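Prulell Wrist Kit: README

Version 3

Prulell is a retrofit kit for small robot arms, sold by Nirnico. It contains a wrist camera, a pair of gripper fingers with dark pads, and the software for recording and replaying short tasks. This file explains what is in the package and what we learned when we tested it at the Drotik workshop in July.

Contents of the package

fingers/ drawings of the two fingers, with the hole pattern
camera/ mount drawing and lens settings
clips/ 26 short recordings from the wrist camera
notes/ remarks of the tester, in plain text

Installation

Fix the mount before the fingers, otherwise the lower screw is hard to reach. Run the setup script and wait until the live view opens. The whole installation takes roughly 2 hours for a person who did not do it before.

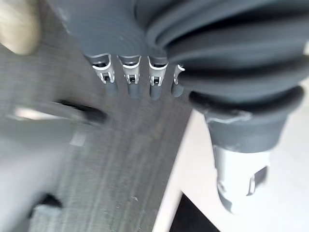 Can I use the kit with an arm from another maker?
Any arm with the standard round flange will accept the mount, but the finger drawings must be adapted if your gripper has a different hole pattern.

Known limits

The lens is set for the work area, so the finger looks blurred in the recordings when it is very near to the camera. Ribbed rubber parts, such as bellows, can hide smaller parts behind them from some angles. We advise to record each task from 3 starting positions. White tables need a lower exposure than the default one.

Price and support

The kit is sold with one year of support by email. Spare pads are ordered separately. Our report on the older Jelínek mount is not included in this package, please ask for it if you still use that model.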